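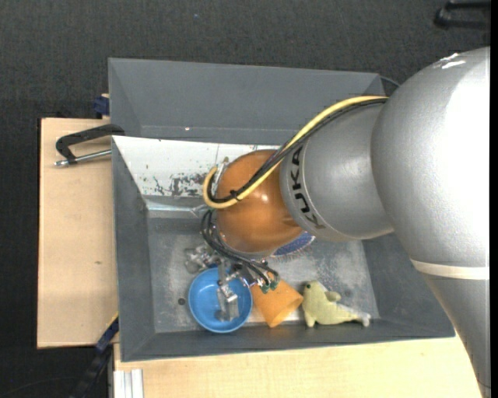
KUKA over the bin, Wornlow shop

grusier_k: Zip-tied the yellow cable to the black ones at the orange joint. Enough slack in that loop?

Hartley483: Looks tight to me – I'd want a bigger bend.

resska: Disagree, mine's tighter and it's been fine for 300 hours. I'd worry about the hoses near the gripper.

grusier_k: Ugh, ok. Redoing both tonight!

Hartley483: Good. Bigger loop though :)

102 comments | 4 shares
We use cookies. Accept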